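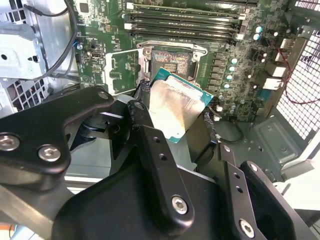
Giving an old desktop a second life

I love this job! An old office tower can become a great homework machine in an afternoon, and most of it is cleaning and patience.

1. Unplug everything, hold the power button for a few seconds, and lay the case on its side.

2. Blow the dust out with short bursts. Hold the fan blades still while you do it.
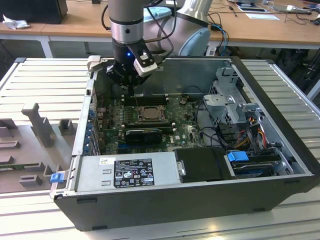

Side panel off, case lying flat.

3. Wipe away old thermal paste with a lint-free cloth and isopropyl alcohol, then put on a fresh pea-sized dab before the cooler goes back.

4. Fit a solid state drive. Mine cleared over 853 files' worth of family photos off the old disk in no time (what a difference!).
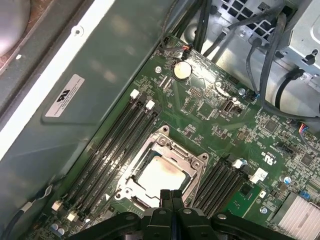
Do I need to reinstall the operating system?
It's worth doing if the computer has changed hands. Back up first, then start clean.

Othmane Naciri, 28/12/2023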